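Ticket 602: right arm stalls on entry to lower shelf compartment
Project: Wotari
Cell: Lakura, two-arm bookshelf cell
Category: Motion / cable routing / shelf registration
Status: Open, monitoring
Raised in: February

Summary

The right arm of the Lakura cell stops on a following error when the gripper goes into the lower compartment of the shelf. The fault code is 101 on the elbow joint. The arm holds position, the left arm finishes its current segment and then waits. Clearing the fault and repeating the same move brings it back on most attempts. The left arm has no faults logged against it.

The stop occurs at the pose below or close to it, with the white link laid back towards the shelf and the gripper inside beside the row of books.
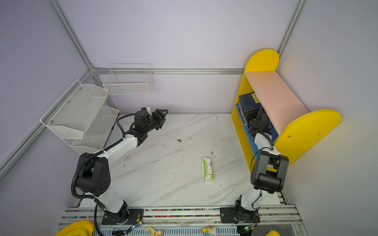

Page last changed: February, 16:40. Revision 2.

Setup at time of fault

Both arms are on the front rail, base plates bolted down. Controller software is the Moschos build, unchanged since the last calibration. Shelf is in the back right corner. Books, shelf and one small box on the table are the standard load for the sorting task. Wrist cameras streaming, fixed camera streaming. No payload in the right gripper when the fault trips.

Speed override was at 100 for all runs before this ticket was raised.

Reproduction

1. Home both arms.
2. Send right arm to the pre-entry pose in front of the shelf.
3. Run the entry move into the lower compartment at full override.
4. Leave the gripper inside, then run the exit move.

The fault trips on step 3. It has never tripped on step 4. With the shelf taken out of the cell, the same joint trajectory runs clean, so the servo and gearbox were put lower on the list of suspects. Slowing the entry makes the fault rarer but does not remove it.

Checks carried out

a. Base plate bolts, right arm. All at torque. No movement at the base when the link is pushed by hand with brakes on.

b. Elbow connector. Reseated. Pins straight, latch closes fully. No change in behaviour.

c. Control boards beside the bases. Red wires pulled gently one at a time, no loose terminals found. Supply voltage at the right board steady during entry.

d. Cable slack. Right arm cable is strapped along the link. Strap nearest the elbow was too tight and left no free length when the joint closed. Strap moved back towards the base. Fault rate went down, fault still present.

e. Shelf position. Stored shelf pose compared against the wrist view. The upright and the shelf plank form a clear T, and that corner is used as the reference for the entry path. The lettering on the upright smears when the wrist is moving, so detection on the printed characters was switched off and the corner used alone.

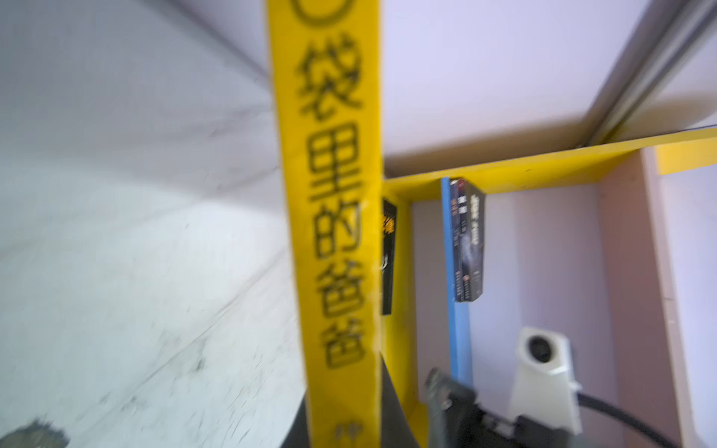

f. Contact marks. Yellow paint on the upright is uneven and worn in patches. Age of the wear is unknown and it was not used as evidence either way.

g. Stored pose error. With the arm parked and the camera settled, the corner was found offset from its stored position towards the entry path. The offset takes up most of the clearance allowed for the gripper. Shelf was not fixed to the table at the time of calibration and can be shifted by a book being pushed in hard.

Working diagnosis

Two causes acting together. The tight strap loaded the elbow near the end of its travel, and the shifted shelf brought the gripper close enough to the upright to rub on entry. Either one alone appears to stay under the following error limit at reduced speed. Both together at full override go over it.

Changes made

Strap repositioned as in (d). Shelf pushed back to its marks and the pose stored again under the Trisby calibration routine. Both arms then brought out over the table to confirm that they share the middle area without closing on each other's keep-out volume.
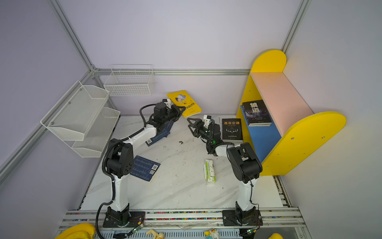
The keep-out check passed in both directions. Elbow current on the right arm was logged during the outward move and showed no step. The green wrist light is on during the move; a fault at this joint puts it out, so it can be used as a quick check from the front of the cell without opening the log.

Path tolerance was left at the old value. Widening it would hide the rub and let the gripper push the shelf further.

Entry move repeated afterwards at reduced override with books in place. No fault. Repeated at full override, no fault so far, but the run was short and is not enough to close the ticket.

For further entries the left wrist camera is to be held over the table, facing the shelf. From there both the open jaws of the right gripper and the foot of the book row can be watched, and any rub at the base of the end book should show before the elbow trips.

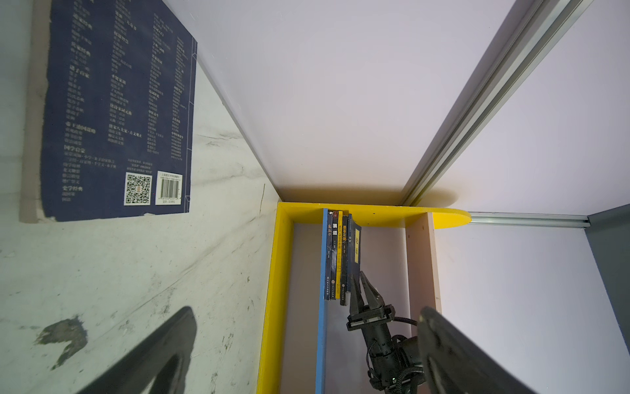 Outstanding

- Fix the shelf to the table. Brackets to be drawn, no drilling until the position is agreed.
- Replace the elbow strap with a wider one and mark its position on the link.
- Add a corner check before each entry move. Abort if the offset is over the limit.
- Clean the tabletop near the shelf and remove loose debris before the next calibration.
- Run a full shift at override 100 with current logging on the right elbow. Attach the log to this ticket.

If 101 comes back, do not clear it from the panel. Leave the arm where it stopped, save the joint log and the wrist stream, then release the brakes by hand and draw the gripper straight out of the compartment.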